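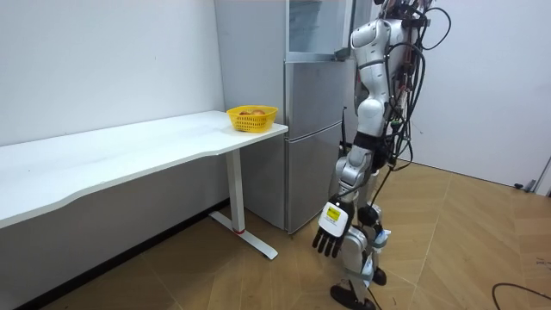

The humanoid used in our evaluation, at the desk and refrigerator station.

Review: Vulura Task Planner with the Gallum Perception Module
Reviewed by Borislav Hodžić

Vulura is a task planning and supervision package for humanoid and dual-arm robots. It accepts a goal written in a short structured form, breaks that goal into steps, and passes each step to whichever motion controller the laboratory already has in place. The Gallum module is sold separately and supplies the object detection and pose estimates on which the planner depends. This review covers the two products together, as most buyers will need both.

Our laboratory maintains a household tasks program, and the software was assessed within it from October onward. The assessment was limited to fetch-and-place work between a refrigerator, a desk and a basket. Walking and whole-body balance were outside its scope. Readers whose main interest is mobile navigation will find little to help them in what follows.

Installation and setup

Installation was completed in 2 working days, the second of which was given over entirely to the hand driver. Vulura ships with a general interface for five-fingered hands, but the joint order it assumes did not match ours, and the error message that resulted ("end effector mismatch") gave no indication of which joint was at fault. The manual lists the expected order in an appendix. It should be moved to the first chapter.

Once the driver was corrected, the remaining configuration was straightforward. Work surfaces and storage spaces are declared in a plain text file, and the file is checked when saved. Misspelled surface names are caught at once. Overlapping regions are not, and one of our early plans failed repeatedly where the declared volume of a shelf extended a short way into the wall behind it.

The license server requires an outside connection at first start. Institutions with restricted networks should raise this with the supplier before purchase.

Planning

The planner is the stronger of the two products. A goal such as "fruit, from cold shelf, to basket" is expanded into a readable tree of steps, and each step shows its conditions: the door must be open, the hand must be free, the target must have a pose estimate no older than a limit set by the operator. Any step may be edited by hand, and edits are kept when the tree is regenerated. Several competing packages that we have used discard such changes without warning.

Replanning is prompt. When a target was moved during an approach, the planner withdrew the arm to the last safe point and issued a new approach without operator action. It is somewhat cautious in doing so. With the factory settings, even a small shift in the estimated position of an object will cause a full withdrawal, and the operator will wish to raise the threshold early on.

We were less satisfied with the treatment of order. Where two objects share a shelf, the planner selects the one with the higher detection confidence, regardless of which is easier to reach. A reach cost may be added by means of a script, and the documentation for this script is adequate, but a setting in the main panel would serve most users better.

Perception

Gallum performs well on rigid objects with clear edges. Household items in plain colors were located reliably, and the basket was handled correctly even though its sides are perforated, a feature that has troubled other detectors in our program.

Produce is a more demanding case, and it was here that we spent most of our time. The interior of a refrigerator is pale and evenly lit in some parts and overexposed in others, so that depth estimates near the back wall tend to drift.

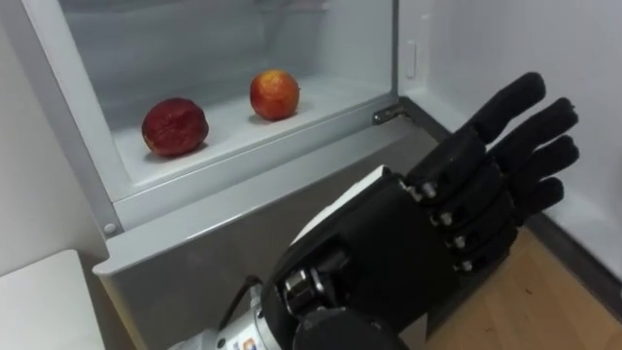
For targets well forward on the shelf this drift had no practical effect. For targets set further back, the estimated surface sometimes lay behind the true one, and the grasp planner then chose a hand pose that was too deep. Gallum provides an exposure mask which largely cures the problem. It is turned off by default and is mentioned only in the release notes.

Fruit with a dull or wrinkled skin presented a second difficulty. The module fits a simple shape to each detection, and a soft, uneven outline produces a fit that changes from one reading to the next. The planner responds to these changes as if the object had moved, with the withdrawals already described. We recommend averaging over 11 readings for such objects. The delay is slight, and the resulting approach is noticeably steadier.

It should also be noted that Gallum makes no estimate of firmness. Grip force is taken from the object class alone. A ripe plum and a hard one are therefore treated in the same manner unless the operator defines separate classes, as we eventually did.

Control and supervision

Vulura does not replace the low-level controller, and it makes no claim to do so. Commands are sent to ours at 200 Hz through a bridge supplied by Radulović, and the connection was stable throughout. The emergency stop is correctly routed outside the planning software – a point on which we would not accept any compromise.

The supervision panel shows the current step, the next step, and the reason for any pause. The wording is clear enough for a new operator to follow. Camera views may be placed beside the step tree, although the panel slows when more than two are open. Logs are written in an open format and can be replayed against the plan, which proved valuable when tracing the depth problem. Replay files are large, at roughly 40 GB for a full day of work, and there is no automatic removal of old sessions.

Support

Questions submitted to Vulura were answered courteously and in detail. Questions concerning Gallum were handled by a different office, with slower replies, and on one occasion each office referred us to the other. Customers who buy the products as a bundle might reasonably expect one point of contact.

Comparison with Skilum

Our previous planner, Skilum, remains in use on a fixed arm elsewhere in the laboratory. Skilum is quicker to learn and costs less. Its step trees cannot be edited after generation, however, and its recovery behavior is limited to stopping and asking for assistance. For a single arm performing a fixed routine, Skilum is sufficient and we see no reason to change. For a humanoid working in and near furniture, Vulura is the better choice.

Recommendation

Vulura is recommended for laboratories with an established motion controller and at least one staff member who is comfortable editing configuration files. Gallum is recommended with reservations. Buyers who intend to work with food, or inside appliances, should enable the exposure mask at the outset and should allow time for defining their own object classes. Those who already own a dependable pose estimator may connect it to Vulura through the open message format, and a trial of that arrangement before purchasing Gallum would be prudent.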